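Endari Opens Made-to-Measure Shirt Workroom in Greltby

GRELTBY - Endari, a maker of made-to-measure shirts and lightweight jackets, will open a second workroom in March. The site covers 3834 square feet and will handle pattern drafting, cutting and final pressing. Sewing of collars and cuffs remains at the original workroom.

The new site has five cutting tables and a fabric store with 350 shirtings in cotton, linen and cotton-linen blends. Customers are measured at 18 points. The measurements are entered into Pundness, the company's pattern software, which adjusts a base block for shoulder slope, sleeve pitch and back width before a paper pattern is plotted.

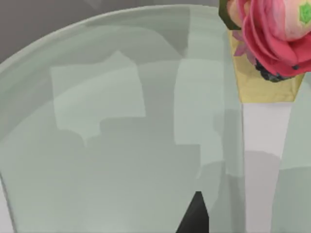 By Mei-kuen Yu, Endari Press Office

In the past year the company completed 1656 orders. Most alterations after the first fitting involved sleeve length and the depth of the armhole. Endari has revised both base blocks as a result, and a trial garment in plain cotton is now standard for first orders.

"A sleeve can be the right length on paper and still pull when the arm goes forward," said Chih-ming Fung, head cutter. "The trial garment lets us correct that before the customer's cloth is cut."

Seams are single-needle throughout, with a split yoke on all shirts. Buttonholes can be worked by hand on request - this adds a week to delivery. Interlinings are supplied by Talukder and are preshrunk before cutting.

Saqib Sethi will manage the workroom. Fittings are by appointment, with the first bookings taken on Monday from 9 a.m. Existing customers do not need to be measured again unless their pattern predates the revised blocks.

Press contact: Mei-kuen Yu, Endari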